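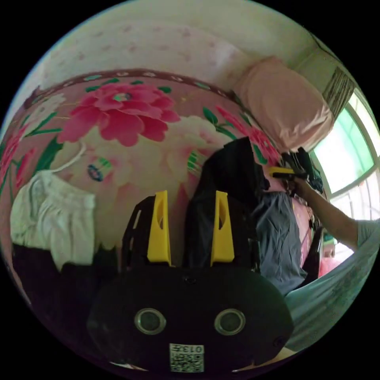

Brimetti hand-held gripper, after a month and a half of folding shirts with it

I bought the pair. Let me say that first, because the price on the Trarkley store page is for one, and if you want to do anything with clothes you need a left and a right. One hand on its own can pick up a sock and that's the end of your fun.

My old setup was a leader arm clamped to a desk, with a Pruvgate controller running the follower. It worked, but everything had to happen at the desk. I wanted bedrooms, couches, laundry piles, the places where clothes really live, and dragging an arm up the stairs in July cured me of trying. So, hand-helds. You squeeze, the fingers close, the camera sees what the fingers see, and later you train on it.

The good stuff first! The yellow fingertips are terrific. They're tall and they taper, with an oval hole near the top, and they give just enough that you can slide one under a hem without bunching up whatever's underneath. I was sure I'd be swapping them out in the first week and I'm still on the original set. The bright color helps too – yellow against a busy flowered bedspread is easy to find when you're scrubbing through footage at eleven at night, and the black tips on my old Paterson gripper used to vanish every time I went near a dark T-shirt.

The wide fisheye view is the other reason to buy it. You get the fingers, the bed, the pillow, most of the wall and a good chunk of whoever is working next to you. It bends everything at the sides and I had to redo my calibration twice before the tracking settled down, but I wouldn't go back to a narrow lens for cloth. Sleeves wander off. You want to know where they went.

Now the grumbles. The squeeze is stiff. Fine for ten minutes, not fine for an afternoon, and my thumb had opinions by the end of the first long session (I do 4 short ones now and it's much better). The finger frames are open lattice, so threads and loose cords love to catch in them. Anything with a drawstring, watch out. And bright windows are a pain. Point it toward daylight and the exposure takes a second to make up its mind, which is exactly the second you were grabbing the collar. I pull the curtain when I remember.

Battery life is okay. The manual is bad, sorry, it just is. The page on pairing the two units has the steps in the wrong order, and I lost an evening to that before I tried doing step 2 last.

Compared with the Paterson: the Paterson is lighter and the trigger is nicer, and for cups and boxes I'd still pick it up first. For fabric it isn't close. I've got a little over 1000 usable folds on the Brimetti and I threw out far fewer takes than I used to. My plan is to get to 2000 before I retrain, mostly towels and kids' pants next, maybe pillowcases if I can stand it.

Four stars. Loosen up that trigger and I'd give it the fifth.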